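Gripper Working Group – minutes, May

Present: Nesrin Aydoğan (chair), Benoît Chevalier, Rommel Dagdag, Carter Fraser. Carter Boychuk joined at item 2, with coffee, for himself.
Apologies: none received, though several were felt to be owed.

1. Minutes of the last meeting
Approved. Rommel asked that "Rommel broke it" be amended to "the finger pad came off." Amended.

2. Parallel gripper trials, snack table
Benoît reported on the picking runs with the Hosanska fingers. The log now stands at 1643 grasps, both arms together. Boxed goods are dull, in the good sense. Wrapped sandwiches remain a matter of opinion: the gripper holds them, but Benoît would not care to eat one afterward. Nesrin noted that force limits were agreed last time and asked whether anyone had typed them in. Carter F. will check. 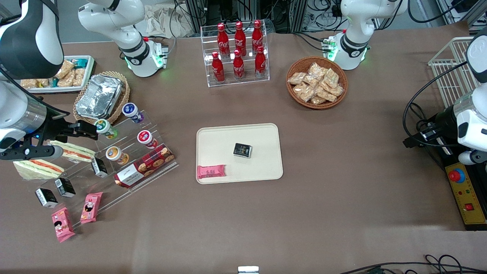 Rommel would like the softer Sesitz pads tried on the same items before anything is ordered. Carter B. pointed out that the Sesitz pads pick up lint and then keep it. Agreed to run both sets on an identical layout, which means the layout has to be written down – Benoît has been doing it from memory and considers this a skill.

3. Controllers
Grewal have answered our question about the delay on gripper close by sending the manual again. We now have 2 copies. Carter B. suspects the delay is in our own code and was thanked for his honesty. He will time it with the Stekau controller swapped in.

4. Stock
Yogurt is to be checked for its date before each session. The group did not wish to discuss why.

Actions
Carter F. – force limits, both arms
Benoît – layout sheet
Carter B. – timing test
Rommel – fit Sesitz pads, with the correct screws

Meeting closed at 3:40. Next meeting when the timing numbers are in.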